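Student Project Report
How Rental Listings Describe Noise: A Comparison of Apartment Ads and Tenant Experience in the Otness District

1. Background

People looking for an apartment usually read the listing before they see the building. The listing gives the rent, the number of rooms, the floor, and a few words about the neighborhood. Words such as "quiet," "peaceful," and "tucked away" are common. Our group wanted to know whether these words tell a renter anything useful about noise.

The idea came from a class assignment on consumer information. We chose Otness because it is close to campus, has many rentals, and has both busy streets and small side streets within a short walk. Many students in our department rent there, so tenants were easy to reach.

2. Research question

Do apartments advertised as quiet get better noise ratings from the people who live in them than apartments whose ads do not mention noise at all?

We also looked at a smaller question: what do landlords and agents mean when they write "quiet"?

3. Method

We collected 200 rental listings for Otness from public websites and the bulletin board in the student union. Listings were saved as text and the rent was noted. We left out sublets shorter than a semester and rooms inside a shared house, as the ads for these mostly describe the other people living there.

Each listing was read separately by two members of the group. A listing was marked "quiet" if it used that word or a close match, such as "peaceful" or "calm street." It was marked "silent on noise" if it said nothing either way. A third mark, "lively," was used for ads that promoted nightlife or a central location. When the two readers disagreed, the full group read the ad and decided together.

We then put a paper survey in mailboxes at the buildings whose addresses were given in the ads. The survey asked tenants to rate noise from the street, noise from neighbors, and noise from the building itself (pipes, elevators, laundry rooms) on a scale from 1 to 7, with 1 as the quietest. There was a space for comments at the end. Tenants could give a name or leave it blank.

Sound levels were not measured. We had planned to borrow a meter, but we decided that readings taken from the sidewalk would not say much about a bedroom at the back of the building.

4. Findings

The ads marked "quiet" were spread over the whole district. Several were for buildings on Trotov Avenue, which carries the bus line and most of the delivery traffic. When we checked the floor plans for these, the bedrooms faced the courtyard, so the description was fair for part of the apartment and wrong for the rest. None of the ads explained this in the text.

Tenants in "quiet" apartments gave slightly better ratings for street noise. For noise from neighbors there was no clear difference between the groups. For noise from the building itself, the "quiet" group did a little worse. Most of the complaints in that category came from older buildings on side streets, where the heating pipes knock in the morning and the floors carry footsteps.

The street matters, but it is the only kind of noise that the ads seem to be about. A renter who works from home or studies at night may care more about the ceiling than about traffic, and the ads give no help with that.

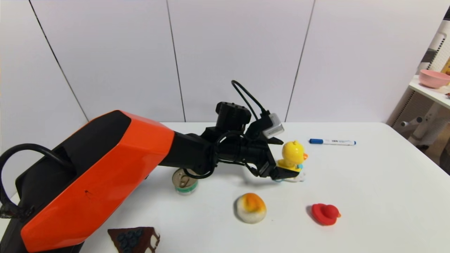
Ruwan Gunawardena wrote on the survey form that the ad for the apartment on Kwok Street had been correct about the street and had left out the laundry room, which shares a wall with the bedroom and is open until 11 p.m. The same form said that a single question at the viewing would have settled it, and that it had not seemed like something to ask at the time.

Other comments were similar in tone. Tenants did not often say that an ad was false. They said it was true at the time of day when they visited. Viewings in Otness are usually held in the early afternoon, when the school traffic has not started and most neighbors are out.

5. What landlords and agents told us

We wrote to the contacts listed in the ads, and a small number answered. The most detailed reply came from Prurkitz, a rental office that manages several of the buildings in our sample. Their office uses "quiet" when the building is not on a bus route. It does not take the age of the building or the kind of floor into account, and the person writing the ad may not have been inside the apartment.

One private landlord told us that "quiet" was meant as a hint about the kind of tenant wanted. We had not thought of this reading before. After going back through the listings we found more ads that could be taken this way, for example those with "quiet" placed next to "no pets" or "no parties." We did not change our marks, but this makes the group less uniform than we assumed.

6. Problems with the study

The return rate for the survey was low. Around a third of the forms came back, and people with a complaint may have been more likely to fill one out. Large buildings had more mailboxes and so had more weight in the results.

Many ads did not give an exact address. Those apartments are in our count of listings but not in the survey, and we do not know if they differ from the rest.

The listings were collected in August, when most leases in the district turn over. Ads written at that time are aimed at students. In winter the wording might be different.

Finally, we surveyed the building and could not always match a form to the exact unit in the ad. A first-floor apartment and a top-floor apartment in the same building can have very different noise.

7. Suggestions for renters

Ask which rooms face the street. Ask what is above, below, and on the other side of each bedroom wall. If possible, visit a second time in the evening, or walk past the building after 10 p.m. Ask when the laundry room closes and whether the heat runs through radiators. If the person showing the apartment does not know, a tenant in the hallway usually does.

8. Further work

A follow-up could compare ads for the same apartment in different years to see whether the wording changes with the rent. We would also like to repeat the survey with unit numbers on the forms, if the building managers agree. The coding sheet and a blank copy of the survey are kept with the course materials, and later groups may use them.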